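Kevin Hayes teaches robots to fold laundry for Titix. He began in December, after seven years repairing sewing machines, and he works by remote control, moving two arms through a task until the software has enough runs to learn from.

"My first shirt took 9 minutes," he said. "I was fighting the controls the whole way."

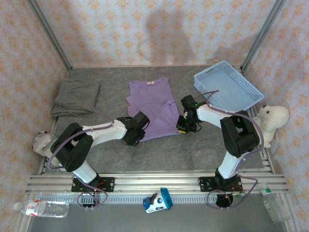

Hayes says the hardest part is the start. A run goes into the training set only if the operator commits early and doesn't wander. With a T-shirt laid out between the two grippers, he picks his first grab point before he moves either arm. "If I hesitate, the robot learns to hesitate," he said.

He has recorded 935 runs on the Tomard setup and throws out any with more than two missed grabs. Guiding the arms by hand, as he did at Perron, felt easier - but his own hands kept getting in the camera's view.

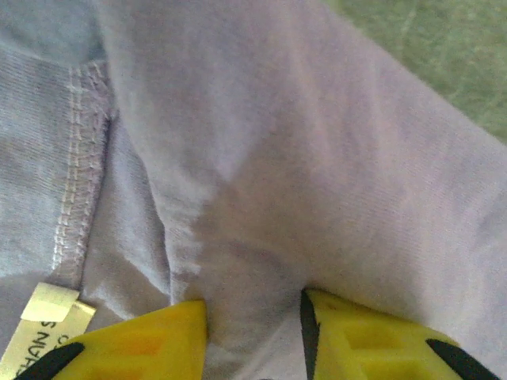 Yellow gripper fingers at a fold in the fabric, seen from the wrist camera.

Seams bother him more than wrinkles. "You pinch near one and the cloth goes stiff on you," he said. Towels are next.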